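How to Tune and Muffle a Bass Drum for Small Rooms

Most drummers who play in small rooms end up fighting the bass drum. It booms through the whole place during a quiet song and then disappears once the guitars come in. Usually the drum is fine and the heads are too tight, or there is a bed pillow stuffed inside that kills everything except the slap of the beater.

These instructions are for a 22-inch bass drum with a ported front head. They work for a 20 or a 24 too, but the 20 will want slightly higher tension on the batter side.

What you need

A drum key, or two if you have them. A clean rag. A bath towel you don't mind losing. Cloth tape. A new batter head if the old one has a dent where the beater lands. A small felt or plastic impact patch. A rug or mat with some grip on the underside.

You don't need a tension gauge. Masanobu Amano, who plays with the Thursday group, uses one and gets good results, but he still checks every lug by ear when he's done.

Step 1. Strip the drum

Take the pedal off and lay the drum on its front hoop. Back all the tension rods off evenly, a half turn each, going across the drum and not around it. When they are loose, finish them by hand. Lift off the hoop and the old head.

Wipe out the inside of the shell. Check the screws that hold the lugs on, because these work loose over time and cause most of the rattles people blame on the pedal. Snug them up with a screwdriver. Don't crank on them.

Run a fingertip around the bearing edge. It should be smooth the whole way. A small nick can be rubbed lightly with a candle stub. A bigger chip needs to go to someone who cuts edges.

Step 2. Seat the batter head

Put the new head on and turn it until it sits flat without rocking. Put the hoop over it and line up the claws. Start each rod with your fingers and turn it until it just touches the claw.

Now press down in the center of the head with your palm. You may hear some cracking. That's the glue in the collar and it does no harm. Finger-tighten the rods again, since some will have gone slack.

Step 3. Bring it up to pitch

Go across the drum in a star pattern, a half turn on each rod, until the wrinkles at the edge are gone. Stop there and hit the head with the beater held in your hand. It should give you a low, soft note with no flapping. If it flaps at one lug, add a quarter turn there and a little on the lug opposite.

For a small room I leave it at this point or one eighth turn above. Sem Timmermans tunes his a good bit higher and likes the bounce he gets off the pedal. You can do that if your foot prefers it, but you'll need more muffling later.
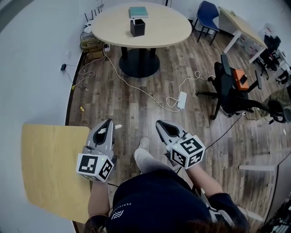
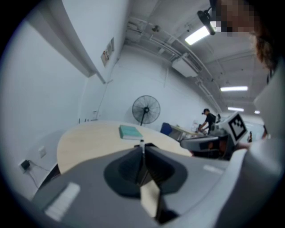 Step 4. Tune the front head

The front head controls how long the note lasts and how much of it the audience hears. Stand the drum on its spurs before you tune this side. It sounds different on its feet than it does lying on the floor.

Start with the wrinkles just out, same as the batter side. Then bring it up a quarter turn at a time and listen from in front of the drum while somebody else plays it. Somewhere in the first full turn the note will get rounder and seem to come forward. Stop there. If you keep going you'll hear a ring that sounds like a floor tom.

If you don't have anyone to play it for you, sit at the drum with a wall or a closed door in front of it and listen to what comes back.

Step 5. Muffle it

Put the impact patch on first, centered where the beater lands. Work the pedal by hand to find the spot and mark it with pencil.

Fold the bath towel lengthwise into a strip four inches wide. Lay it along the bottom of the shell so it touches both heads. Tape it down at two points so it can't slide when the drum is carried. Play for a minute.

Still too long? Push the towel a little harder against the batter head. Too dead? Pull it away from the front head first and leave the batter side alone. Move it an inch and listen again. Most people overdo this step, then turn the drum up in the PA to get back what they took out.

Felt strips under the batter head also work and look neater. The drawback is that you have to take the head off to adjust them.

Step 6. Set the spurs and pedal

Set both spurs to the same length so the front hoop sits an inch off the floor. Put the rug down and set the drum on it. On a hard floor a kit without a rug will walk forward all night, even with the spikes out.

Clamp the pedal to the hoop with the footboard flat on the rug. The beater should meet the head squarely. If it hits with the edge, the pedal is crooked or the hoop is too high. Set the spring tension so the beater comes back at its own pace when you let go.

Step 7. Check it with the band

A bass drum that sounds good alone can sound like nothing under a bass amp. Play one slow song and one fast one with everybody at their normal volume and have someone listen from the back of the room.

If the bass guitar covers the drum, don't tighten the drum. Ask the bass player to take a little off the low end of the amp. Gervásio Fontes turned his down by two marks on the dial and the kick came straight through, with no change at the drum.

If the drum is too loud for the room, try a softer beater before you add another towel. A fluffy lambswool beater takes off a surprising amount.

Using a microphone

In a room that holds under 100 people you can usually do without. If you do use one, put it just inside the port, pointed at the beater but a few inches to one side. Farther in gives more click. Farther out gives more low end and more spill from the cymbals.

Common problems

Buzzing on every hit: check the lug screws, then the spurs, then the snare wires on the drum next to it. The snare is often the real source.

Head keeps going slack at one lug: the rod may be stripped. Swap it with its neighbor and see whether the problem moves.

Beater sticks to the head: the patch is lifting at the edge and the adhesive is catching. Replace it.

Note changes between rehearsal and show: let the drum sit in the room for half an hour before you touch anything, especially if it rode in a cold car.

Thanks to Pravesh Sithole for the tip about standing the drum up for the front head.

Last updated March 2018

Contact Yasuo Okabe, Storkberg Drum Pages | Copyright Storkberg Drum Pages | Back to top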